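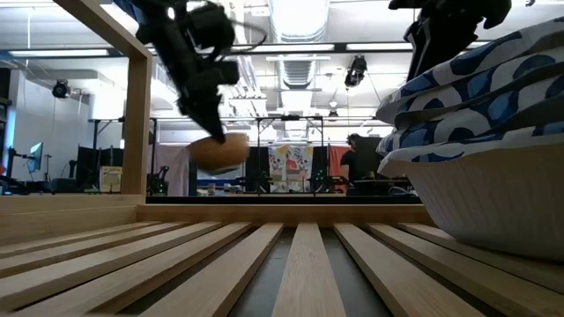
Tollitz Voicemail Prompts - read me first

Hello, and thank you for taking a look at Tollitz. It is a small collection of recorded telephone prompts, together with the menu files that go with them, for people who want to put a friendly voice on an office phone system without having to book a studio. We put it together for our own switchboard in Drerham, found that friends at other small offices kept asking for copies, and in the end it seemed kinder to everybody to tidy it up and share it properly.

What you get

There are 500 short recordings in British English. They cover greetings, queue messages, opening hours, holiday closures, voicemail instructions, numbers, dates and a fair few apologies (callers do seem to like being apologised to). Nearly all of them were read by Ye-rin Shim, who has the patience of a saint and did the whole of the numbers folder in a single afternoon. The menu files were written by Ye-rin Pyo, and yes, we do know that two Ye-rins on one project is confusing. If you write to us, please use a surname!

The folders are laid out like this:

greetings - day, evening and out-of-hours welcomes
queue - "please hold" and its many cousins
voicemail - leaving, checking, saving and deleting messages
numbers - digits, tens, hundreds and ordinals
dates - months, weekdays and years
menus - the plain text menu files
extras - odds and ends, including 41 prompts we recorded and then couldn't find a home for

File formats

Every prompt comes in 2 versions. The first is 8 kHz mono WAV, 16-bit, and that is what most phone systems want. The second is a 48 kHz master, in case you would like to trim it, change the level or convert it yourself. If you use Codico for converting, start from the master and leave noise reduction switched off. We left it on for our first batch and all the s sounds came out like somebody letting down a tyre.

File names are lower case with hyphens and no spaces, so queue-please-hold-long.wav is the longer of the hold messages. Please keep the names as they are if you plan to use our menu files, as the menus look for them by name.

Setting it up

Copy the prompt folders to wherever your phone system keeps its sounds, then open menus/main.txt in any text editor. Each line holds a key, a prompt name and a destination, separated by commas:

1, menu-sales, ext-sales
2, menu-accounts, ext-accounts
9, menu-repeat, main
0, menu-operator, ext-front

Change the destinations to suit your own extensions, save the file and reload. If you are on Byun there is a ready-made import file in the menus folder, and you can skip the copying altogether. On anything else you may need to turn our commas into whatever your system prefers. Do ring your own number from an outside line before you let the public loose on it - internal calls often skip the greeting, and you can spend a whole morning hunting for a fault that isn't there.

Things we know about

The evening greetings are a touch louder than the daytime ones. Turn them down by 2 dB if it bothers you.

"Thirteenth" and "thirtieth" sound rather alike on a poor mobile line. We have recorded both again, more slowly, and the new takes are in extras with -slow on the end.

There is no Welsh set yet. We would dearly love one, and if you know a good clear reader, please get in touch.

Changes

August 2022: new holiday closure messages, slow ordinals, and a corrected menu file for Byun. The old one sent everybody who pressed 9 to the fax machine, for which we are very sorry.

February release: first public copy.

Using the prompts

You are welcome to use, cut, join and rename the recordings on any phone system, at work or at home, free of charge. Please don't sell them on as a set, and please don't use them for cold calling. Ye-rin Shim was quite firm on that last one. A mention of Tollitz somewhere in your own notes would be lovely but isn't required.

Problems and requests go in the issue list, and it helps a great deal if you give the exact file name and the make of your phone system. We both have other jobs, so replies can take a little while.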